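Home | Equipment | Checklists | Forms | Contact

Grostside Loan Equipment: manual folding wheelchair, pre-issue check

Date 28/03/2024. Checked by Vitalii Kobzar. Room 15, Olberg wing. Next check due April.

Do these in order, initial each one. If it fails, tag it and leave it folded by the door.

1. Opens fully, seat flat, cross-brace down. OK
2. Folds again without catching. Stiff first go, fine after. OK
3. Push handles. Grips don't twist or slide. OK
4. Backrest fabric. Look at stitching both sides, empty the pocket. Bit of sag, still within limits. Monitor
5. Seat fabric. No tears, screws tight along rails. OK
6. Armrests. Padding not split, no wobble. Left one needed a quarter turn. OK now
7. Rear wheels. Spokes, hand rims, tires. Spin each one. OK
8. Brakes. Both hold on the ramp. Right one slow to bite, adjusted. Re-check in April
9. Straps and brackets under the backrest. Nothing dragging. OK
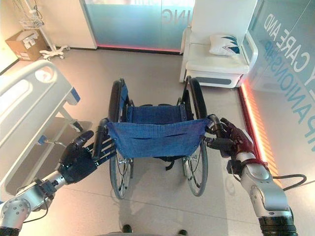

Item 3, push handles, blue chair, view from behind.

Room comments. Bed side rail locks up and down OK. Bed casters locked, pls leave them that way. Floor mat partly under the bed, trip hazard when you bring a chair round, slide it in or roll it up. Cardboard box by the wall needs to go to stores. IV pole fine where it is but keep the base clear of the turning space. Lights and call bell fine.

Wipe down with the Vonda spray, not the other stuff, it wrecks the padding on the armrests. Leave 2 minutes then dry off. Chair can go out once item 8 is singed off. Symonenko forms are in the tray.

Comments (3)

kday: Sag on the backrest, is there a mesurement we're meant to use? Mine looks the same and I passed it.

V. Kobzar: No number. Sit in it. If you can feel the cross-brace, fail it.

Rhonda P: Could tire pressure get its own line please, keeps getting missed at our site.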